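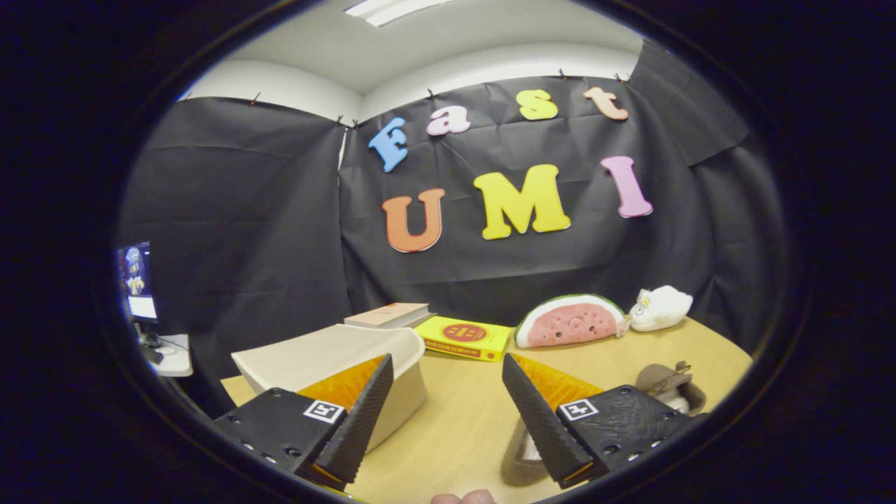 Why do musicians on tour turn up in small bars on their nights off?
Mostly they want dinner and someone else's music, and the small rooms stay open late.

Speaker notes, July
By the Flinden Nightlife desk

Start with the number. Our list has 986 sightings of touring musicians in bars, lounges and fish places. Of those, 897 came with a post by the artist. The rest came from staff or other customers, and we mark them that way.

Next slide, the map. Pullero has 167 entries, the most of any town on the list. It has two arenas and one late street between them. Montes has 100 even. Stumstead is small, but bands stop there to eat between bigger dates.

Say how an entry gets on the list. We need the place, the town and the month. We don't print hotel names. If a singer only waved from a bus window, it goes under "passed through" and the bar gets no credit. Bar owners complain about this one. Let them ask at the end.

Pause for water.

What they do when they get there. They order food first. They sit near the sound desk if there is a band on. Some get up and sing one song, usually a cover, usually after 11 p.m. Read the Montes entry aloud here, the one with the drummer who played the whole second set on a borrowed kit. Skip it if we started late.

Advice for owners in the room. Don't announce the guest from the stage. Ask before taking a photo. Pay the house band the same as any other night.

Last slide is the address for corrections. Mention that the Stumstead pages are being redone and the old links still work until the fall.

Comments (3)

pulleroregular: The late street has been quiet since the second arena changed its closing time. You may want to check the newer entries.

bassline_b: I was at that Montes show. It was the second set and the encore.

Northside Fan: Can you post the slides? I couldn't read the map from the back row.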